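Apuntes del taller de orden doméstico, Trekance
Unidad 2: los tejidos pequeños

Bienvenidos otra vez, y gracias por volver con tantas ganas (¡y con tantas dudas!). La última vez nos quedamos en los cajones, y hoy nos toca lo menudo, esas prendas y fundas de tela que se van quedando por los rincones hasta que ya no sabemos ni qué tenemos. Mi consejo de siempre: sacadlo todo, separad por uso y guardad en vertical, que así se ve cada pieza sin revolver las demás.

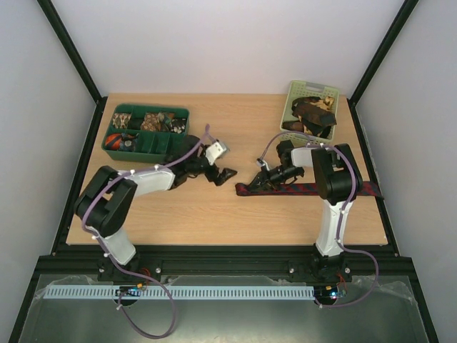
Organizador verde oscuro con divisiones, en dos filas.

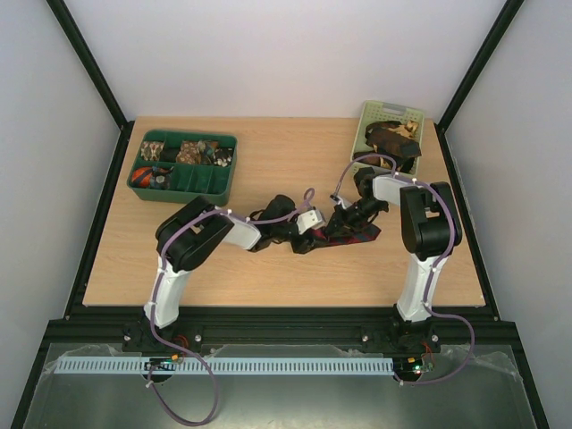
¿Conviene guardar juntas las telas de invierno y las de verano?
Mejor por separado, con las de temporada a mano y las otras en el estante alto, bien limpias y secas.

Para la próxima sesión, leed la página 334 del manual de Bassi y traed 6 prendas pequeñas de casa, las que más guerra os den. En octubre pasamos al armario grande.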